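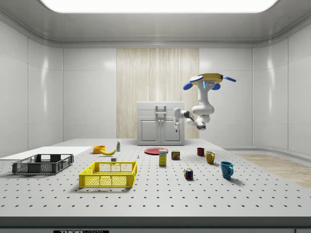

Interior blanco con luz rectangular en el techo y panel de veta clara al fondo.

Coltura › Casa y apaños › Cuartos de trabajo
Buscar en Coltura… Buscar

Cómo convertir el cuarto de los trastos en un cuarto de trabajo

Por Noreen Naqvi

Toda casa tiene una habitación donde la bicicleta estática convive con el árbol de Navidad. La mía llevaba así desde diciembre de un año que prefiero no precisar. La vacié, la pinté y le puse luz y una mesa decente, y ahora la uso para encuadernar y para esconderme de las visitas. Explico el proceso en el orden en que habría que hacerlo, que difiere bastante del orden en que lo hice.

1. Vaciar de verdad

Vaciar es sacar todo. Empujarlo contra la pared y taparlo con una sábana es otra cosa, y la conozco bien. Saca los muebles, los clavos, las cortinas y la lámpara que heredaste. Deja la habitación pelada un día entero antes de volver a meter nada.

Después mide. Mi pared larga da 248 cm entre esquina y esquina; lo apunté con lápiz en la propia pared y luego la pinté, de modo que tuve que volver a medir. Anota también la anchura de la puerta con la hoja abierta del todo, descontando el grosor de la propia hoja. Una mesa que no entra es una mesa de pasillo.

2. Paredes

Rellena agujeros con masilla, deja secar, lija con grano fino y pasa un trapo húmedo. Si vives en un sitio como Clundirness, donde el aire se puede beber, cuenta con el doble del tiempo de secado que promete el bote. Imprimación donde haya manchas antiguas, y luego dos manos, cruzando el rodillo entre una y otra.

Sobre el color no voy a discutir. El blanco devuelve la luz y perdona poco. Yo usé el Flivport satinado, que se limpia con esponja y delata cada bulto de la pared con una franqueza que nadie le había pedido. Si tu enlucido es de los años difíciles, mate y a otra cosa.

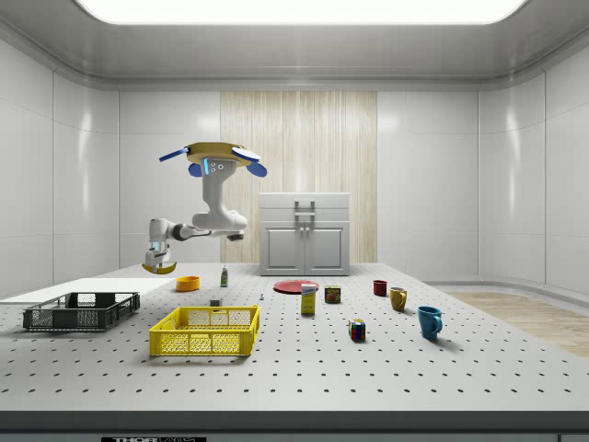
La mesa es donde se va el presupuesto, y conviene que se vaya ahí. Busca la altura primero: de pie, con los brazos caídos y los codos doblados, el tablero debería quedar un palmo por debajo del codo. La mía está a 914 mm del suelo porque trabajo levantada; para trabajar sentado hay que bajar bastante. Luego viene la superficie. Un tablero liso se friega en un minuto, mientras que uno como el de la imagen, gris claro y lleno de agujeritos en cuadrícula, tiene un orden que da envidia y en mi casa se llenaría de migas de goma de borrar antes de comer. Ahora bien, el remate oscuro que lleva por delante sí me lo copié: una tira de goma negra pegada al canto, y desde entonces mis caderas y la mesa mantienen relaciones cordiales.

Para comprobar la estabilidad, pon un vaso de agua lleno en una esquina y escribe tu nombre a mano en la contraria. Si el agua se agita, calza la pata corta. Si se agita mucho, atornilla la mesa a la pared con un par de escuadras.

3. Luz

Antes de comprar nada, siéntate en el cuarto a la hora en que piensas usarlo. Parece una tontería y me habría ahorrado una lámpara de pie que ahora ilumina el rellano.

Hace falta una luz general y otra de tarea. La de tarea, a la izquierda si eres diestro y a la derecha si eres zurdo, con la pantalla por debajo de la línea de los ojos. En la caja mira los lúmenes antes que los vatios. La mía da 900 y me sobra para coser cuadernillos. Compra las bombillas de una misma temperatura de color – la mezcla de cálida y fría deja el papel con aspecto de enfermo.

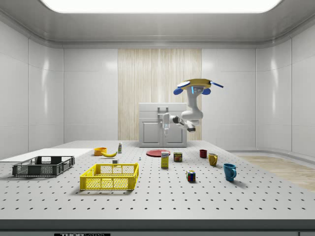

Los puntos de luz del techo suelen estar donde le vino bien al electricista, es decir, en el centro exacto de la habitación, justo a tu espalda cuando te pones a trabajar. De ahí sale esa sombra con forma de cabeza que lo acompaña a uno por el tablero. Una luminaria ancha y rectangular, como la de ese techo, reparte mucho mejor que una bombilla solitaria. En un dormitorio corriente basta una versión modesta, puesta en paralelo al canto largo de la mesa. Si hay que mover el cable, corta la corriente en el cuadro y, si no tienes práctica, llama a alguien que la tenga. Yo llamé. El panel de madera clara del fondo también es buena idea para un cuarto muy blanco: descansa la vista, y en la tienda Tanoli vendían uno de lamas que se pega sin obra. Pega bien. Lo sé porque lo puse torcido.

4. Guardar cosas

Un armario bajo con puertas, y pocas baldas abiertas. Las baldas abiertas son preciosas el día que las montas. Dentro del armario:

– lo que usas a diario, a la altura de la mano;
– lo que pesa, abajo;
– lo que guardas «por si acaso», en una caja con fecha. Si en un año no la has abierto, regálala sin mirar dentro.

Etiqueta las cajas por el lado que se ve. He etiquetado tapas.

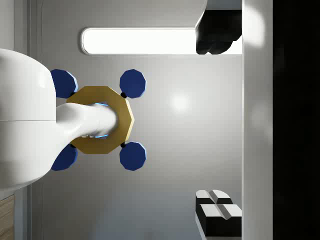
5. Mantenerlo así

Reserva un rato al final de cada jornada para recoger el tablero, aunque queden piezas a medias; esas van a una bandeja y la bandeja al armario. Barre antes de apagar la luz. Pon un cerrojo si hay niños, y otro si hay cuñados con una bicicleta estática que «solo sería hasta el verano».

Repasa los tornillos de la mesa al mes de montarla y vuelve a apretar los que hayan cedido. Los roces de la pared salen con agua tibia y una gota de lavavajillas; si no salen, guarda siempre un tarro de la pintura original, bien cerrado y con el nombre del color escrito.

Etiquetas: pintura, iluminación, mesas, orden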